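Treating a bare beech worktop with hard oil

These instructions cover a solid beech worktop or table top that has no finish on it, or has been stripped back to bare wood. They do not apply to veneered board, where sanding can break through the face. The product used on this page is Hutden hard oil, clear. Other hard oils go on in much the same way, but drying times differ and the tin should be followed where it disagrees with this page.

Materials
Hutden hard oil, clear
Abrasive paper in 120, 180 and 240 grit
Cork sanding block
Lint-free cotton cloths
Short-pile roller or a flat brush
Vacuum cleaner with a brush head
Metal bucket with a lid, part filled with water

Surface preparation
Remove any silicone around the sink or upstand before sanding. Oil will not soak in where silicone has been smeared, and the patch shows up pale once the rest has darkened.

Sand along the grain with 120 grit until old marks have gone, then 180. Wipe the whole top with a damp cloth and leave it to dry fully. The grain will lift and feel rough. Sand lightly with 240 and stop there. Beech sanded finer than this takes up less oil and wears through sooner at the front edge.

End grain needs more work than the face. Take it through all the grits, including the inside of any tap holes and cut-outs. Vacuum the top, the edges and the floor below, then wipe with a dry cloth.

Applying the oil
Room temperature should be 20 degrees or close to it, out of direct sun. Stir the tin from the bottom; do not shake it.

Oil the underside first. A top sealed on one side only takes in moisture unevenly and may cup. Turn it over when the underside can be handled.

Spread a thin coat on the face and leave it for 11 minutes. Dry patches that appear in this time should be given a little more oil. Wipe off everything that remains on the surface, working along the grain. Any oil left standing will go tacky and will have to be cut back.

Leave overnight with a window open. Rub down with worn 240 paper, remove the dust and apply the next coat in the same way. Apply 2 coats to the face and an extra one to end grain. A 400 ml tin is enough for a short run of worktop but not for a full kitchen.

Used cloths can catch fire by themselves as the oil cures. Put them in the bucket of water straight away and dry them flat outdoors before disposal.

Finish and colour
Clear oil deepens the colour of pale wood and brings up the flecks. Test on an offcut sanded to the same grit.
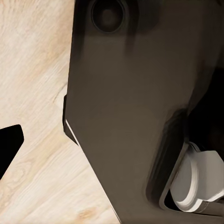 Ezeani wrote in to say that the second coat on a beech top stayed sticky for three days in an unheated utility room, and asked whether it had to be sanded off. It does not, as a rule. Warm the room, rub the surface with a cloth barely damp with fresh oil, and buff dry at once. Sand only if it is still tacky the next day.

Care
Keep standing water off the top for the first week. Clean with a wrung-out cloth and mild soap. Re-oil when drops of water no longer bead, starting with the area beside the sink. Spot repairs can be made with 240 grit and a single thin coat, feathered out past the mark.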